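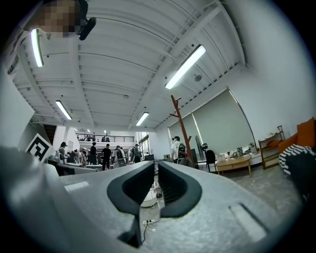
How much does it cost to get in on the Bimton hand-held gripper kit? The starter set is $900 for one gripper, and that includes the tracking software for a year but not the tablet you need to run it.

Bimton opened orders Thursday for its hand-held gripper kit, the one it has been teasing since spring. Shipping starts in August. First batch is small, and the company wouldn't say how small.

Quick recap for anyone who missed the earlier post. You hold the gripper, you do the job by hand, the kit records it, and the recording goes off to train a robot arm. No arm needed at your end. That is the pitch and it hasn't changed since the preview.

What has changed is the price (down) and the box contents (also down). Early sign-ups were told they would get a hard case. Now the case is a $57 add-on. Foam insert is still included, which is a bit odd without the case but fine.

In the box: the gripper, a charger, a set of spare jaw pads, printed square markers for setting up your room, and a paper quick start sheet. The full manual is online only. It was missing two chapters when we checked this morning, one of them the chapter on calibration. Bimton says they're coming before the first units go out.

We got time with a demo unit earlier in the week. Big open room, mezzanine at the back, daylight coming in through tall glass, tube lights on overhead. The gripper body is grey plastic with a light speckle to it, and the jaws have black rubber pads that come together in a V. Grip is decent. Picks up a mug by the handle without much fuss. Struggled with a single sheet of paper, and we gave up on a binder clip after the third try.

Weight is fine for ten minutes. After half an hour your wrist will know about it. There is a strap coming, no price yet.

Setup took longer than the sheet claims. You put up a marker, walk it in, wait for the tone, walk it in again if the tone doesn't come. We needed 3 goes. Once it locked on it stayed locked on, even with people walking through and talking the whole time. Lost tracking one time when we turned too fast toward the windows. Came back by itself in a few seconds.

The software side is where the money question sits. Recordings upload to Tamuno, the hosted service that Bimton picked as its only partner at launch. Your first year is covered. After that it goes to a monthly plan, and the plan price isn't on the site. We asked. Answer was "competitive." Make of that what you will.

You can export your own files. We checked this because the preview build had the button greyed out. It works now, but it's slow — around 2 hours for a full day of recording on office wifi. Export is in Tamuno's own format plus a plain video file. A converter for other formats is on the roadmap with no date.

Privacy settings are off by default, which we didn't love. Face blurring is a toggle three menus deep. Bimton says that will move to the setup screen in the next update. If you plan on recording in a shared space, go find that toggle before you start, and tell the folks in the room.

Who is it for? Small shops and school labs mostly. The cheaper kits out there make you print and assemble the thing yourself, and a good share of those end up half built on a shelf. This one comes put together. Charge it, pair it, go. Anybody who already has a working rig probably doesn't need to switch, the recordings we looked at were good but not a big jump over what people are getting with home-built units.

The other name to watch is Mestent, which is taking a rental approach. Weekly rate, gripper comes in the mail, send it back when you're finished. They haven't posted a rate for the US yet. For a one-off project that could work out a lot cheaper then buying, depending on the number. We've asked for a loaner and will post when it shows up.

Some loose ends from the comments on the last piece:

Left-handed use is fine. The body is close enough to even on both sides and the trigger sits in the middle.

Battery is rated for a full shift. We didn't run it that long so can't say. It dropped to half over one long afternoon with the screen brightness all the way up on the tablet, though the tablet has its own battery so that may not mean much.

Replacement jaw pads are sold in pairs. Harder and softer versions are planned, only the standard one is in the store right now. The pads pull off by hand, no tools. Going back on is tighter and takes a bit of a shove.

Bulk pricing exists but you have to email. Schools get a discount with a school address, amount not listed.

Returns are 30 days, unopened or opened, buyer pays the shipping back. Warranty is one year and leaves out the pads, which Bimton counts as wear parts.

No word on a Canada or Europe launch. The store lists US addresses only and kicked back a test order to a forwarding service. Local pickup is available from the Butholm warehouse if you're near enough, weekdays only, and you have to book a slot at checkout. There's no walk-up counter so don't just drive over.

One correction from the preview: we wrote that the kit works without internet. It records without internet. It won't pair the first time without it, and the markers have to be registered online too. After that you can go offline and upload later. Sorry for the mixup.

Orders are open on the Bimton site now. Card is charged when you order, not when it ships. Full review once we have a retail unit in hand — hopefully with the whole manual.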